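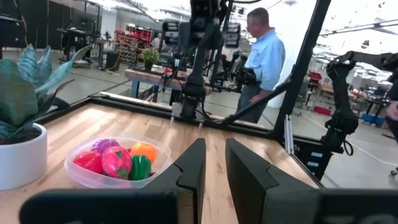 Reading time: 2 minutes

The toy kitchen corner at the Oto play library in Ballport has been given a good sort through, and families are warmly invited to come along and enjoy it from October 31, 2021.

The corner has been a favourite with small visitors for years, and anyone who has ever knelt on the floor hunting for a runaway tomato will know how far a box of pretend shopping can travel. Since August the team has been going through the whole collection – 4000 toys in all, from jigsaws to dolls' tea sets – and the play food has been left until nearly the end, partly because everyone was looking forward to it so much. 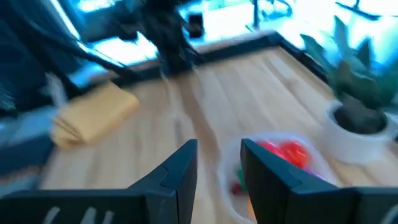
Fruit and vegetables will now be lent out in clear plastic bowls, so that parents can see at a glance what they are taking home and, just as usefully, what ought to be coming back. Each set may be borrowed for 12 days, and up to 2 sets can go out on one family card. The library does ask that everything is wiped over with a soft cloth before it is returned – a damp one is plenty, and please don't put the toys in the dishwasher!
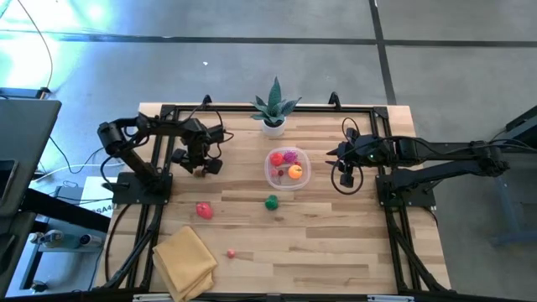

Younger children seem to love tipping the lot out on the table and putting it all back again, and older ones soon get a shop going, with somebody's big sister usually in charge of the prices. The Hutapea Room will be open for play for seven weeks, and there is a kettle on for the grown-ups. New members can join at the front desk, by the Vullurier Street entrance.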